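Flokari

The arm was called Flokari because that was printed on the crate its motors came in, and by June it had earned a better name and never got one. We built it at the shared workshop in Zaltmont, my sister and I, out of aluminum tube and secondhand gearboxes and one truly beautiful shoulder bearing that I had carried home on the bus in my lap like a cake.

"Run it again," she said. It was two in the morning. I ran it again.

Flokari lifted its wrist, thought about it, and set a teacup on a saucer with the smallest click you ever heard. I yelled! I couldn't help it. Somebody in the print room yelled back. That was 20 cups in a row with no chips, and the week before we had been sweeping up china with a dustpan.

The trouble had been the elbow. It had a shiver in it, three millimeters side to side, and we had tried everything (stiffer belts, softer belts, a bag of sand tied to the base, which I still think was a good idea). Then my sister put her ear against the tube while it moved and said, "It's ringing." So we stuffed the tube with cork. We spent 25 dollars on cork and cut it up with bread knives, and the shiver was gone. I would have paid 510 for that feeling and eaten noodles until fall.

"Now it has to do it at Jaltelton," she said.

Jaltelton was the open house, across the river in the old Tavares building, and Flokari was going to lay a table there in front of people who had never met it. I had been trying very hard not to think about the people. I took the cup off the saucer and put it back at the start.

"One more," I said, and she was already reaching for the key.

Cloth was the next thing, and I was wild to get at it. A cup holds its shape and a cloth doesn't, so everything Flokari knew about grabbing was no use at all, and I filled half a notebook with drawings of corners and hems before breakfast. We wanted a real one to learn from, the kind you'd find on a big table in somebody's bright room, white with little pale gray-green spots, lying smooth on top and then bunching up into folds along one edge where it hangs over. Those folds! I could have looked at them all day. My sister said the spots would be a gift, because the camera could follow them as the cloth moved, and she pulled her chair up to the bench and started writing the code for it with her coat still on.

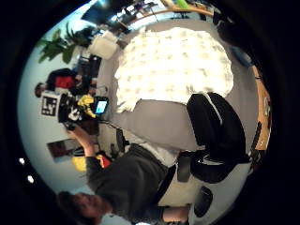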